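Stemlow Peg and Gear Board – Set-up Guide
Section 3: Setting up the board

3.1 Before you start

Use a flat, stable table at a comfortable working height. A matte, dark top is recommended, as glare from a polished surface makes the white board harder to read. The table must carry at least 30 kg without flexing.

Keep the packing tray until all parts have been checked against the parts card. Replacement pegs are ordered from Visser under part number 636.

CAUTION: Small parts. Keep pegs away from children under three years of age.

3.2 Placing the board

1. Wipe the table top with a dry cloth.
2. Lay the board flat, with the long sides parallel to the front edge of the table.
3. Leave clear space on both sides of the board. Loose pegs are set down here during assembly.
4. Press lightly on each corner in turn. If the board rocks, check for grit under it and repeat step 1.

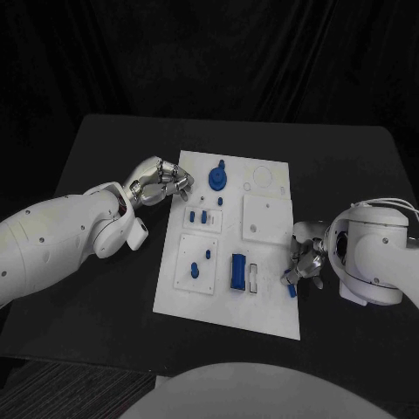 5. Hold each peg by the sides, pointing down, before bringing it over the board. A peg held at an angle may catch on the rim of the hole.
6. Lower the peg until it stops. Hand pressure is enough – do not use a mallet or pliers.
7. Check that the peg stands straight. If it leans, lift it out and insert it again.

Note: New pegs may feel tight for the first few insertions. Do not sand them. Do not apply oil or wax, which will attract dust and mark the board.

3.3 Fitting a gear

1. Seat the pegs before fitting any gear.
2. Hold the gear level and lower it over its peg.
3. Turn the gear one full turn by hand. It should move freely and should not scrape the board.
4. If the gear binds, remove it and check the peg as described in 3.2, step 7.

Gears supplied with the Nastmont edition have a wider bore and do not fit Stemlow pegs.

3.4 Removing parts

Remove the gears first, then the pegs. Grip each peg close to the board and pull straight up. Twisting while pulling wears the hole and will make the peg loose over time.
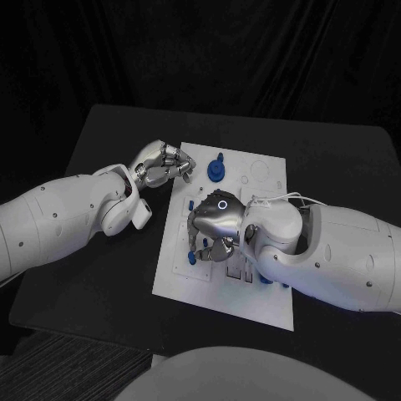 CARE AND STORAGE

Clean the board with a soft cloth and water. Do not use solvents or abrasive pads. Pegs and gears may be washed by hand in warm water and must be fully dry before they go back in the tray.

Store the board flat. Boards stored on edge for long periods may warp – a warped board is not covered by the Zeltance warranty.

Inspect the pegs after every 2000 insertions, or sooner if they no longer stand straight. Replace pegs as a full set. Mixing worn and new pegs on one board gives an uneven fit.

Parts list: see page 83.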